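### 3.2 Shift patterns and the split between on-site and remote work

The pharmacies in the sample did not divide their work in the same way. At the Jutham site, order entry and insurance checks had been moved off the premises before the study began, while counting, labeling and final release stayed in the building. The two Hulex sites kept order entry in-house and sent only the phone queue to staff working from home. Thiele ran a mixed arrangement in which the same technicians spent part of the week on the dispensing floor and part of it on remote entry.

These differences matter for how the shift data should be read. A technician who enters orders from home has no walking time, no counter interruptions and no restocking duty. Comparing that person's hourly output with the output of someone at the counter would overstate the gain from remote work. We therefore compared tasks instead of people. Each order was split into entry, clinical check, fill, release and handoff, and the time spent on each step was taken from the workflow log.

Orders entered between 9 a.m. and 11 a.m. were treated separately. All sites reported that refill requests left overnight were cleared in that period, and the logs show short, repetitive entries with few queries to the prescriber. Leaving them in the main set would have pulled the median entry time down at the sites with the largest overnight queue. 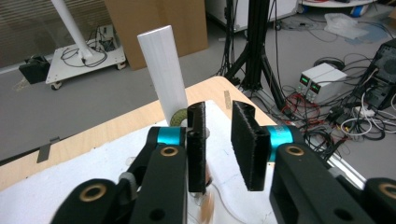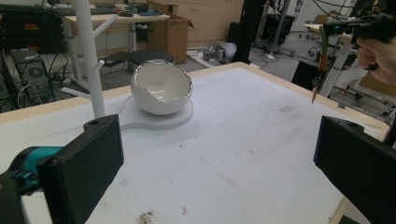
**Figure 4.** Two black finger pads with teal collars at the joints (first panel); cream-white bowl and white pegged post on a worktable (second panel).

The log itself was supplied by Cinside, the workflow system in use at every site. It records the time at which an order enters and leaves each step, along with a role code for the person who handled it. It does not record breaks. Where an order stayed open in one step for more than 10 minutes with no keystroke, we counted the gap as idle and removed it. This rule was set before the data were opened. A stricter cutoff was tried later and changed the ranking of the sites only for the handoff step.

We drew 2000 orders from the September log, in equal shares from the sites. Compounded items and controlled drugs were left out, as state rules kept those orders on-site at every step and no remote comparison could be made. Orders canceled by the patient before the clinical check were also dropped and replaced by the next order in the log.

One problem could not be fixed by sampling. At Thiele, technicians chose their own remote days, and the log suggests that they tended to choose quieter ones. Entry times there may look better for remote work than they would under a fixed schedule. We report the Thiele results in a separate column for this reason and do not pool them with the others in Section 4.

Error counts were taken from the release step, where the pharmacist marks each returned order with a cause. Causes that began at entry, such as a wrong strength or a wrong prescriber, were assigned to the person who entered the order. Causes that began at fill were not used.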